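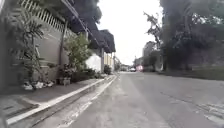
## 1. Surface type and edge

Record the surface first, then the kerb. The raised kerb forms a pale, sharp line between footpath and road, with a shallow gutter following it. Note litter on the footpath separately from pavement defects.

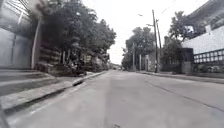 ## 2. Frontages and driveways

A sloped driveway ramp interrupts the footpath. Log each one by chainage. The Burkbridge sheet allows 600 m per page - start a new page for each street. Steps at a gateway are logged as private access, with the kerb at their base as the kerb line. 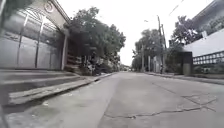 Cracks are sketched in plan, with branches shown. Do not assign a cause from the surface alone. Euan Urquhart's marking key gives half marks for an unbranched sketch. 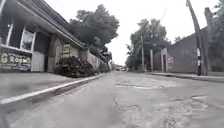

## 3. Submission

- Sheets to Gleice Leite by 2026-05-20.
- Scale for crack plans is set out in the Paiva notes.
- Shrubs on the footpath: record clear width to the kerb.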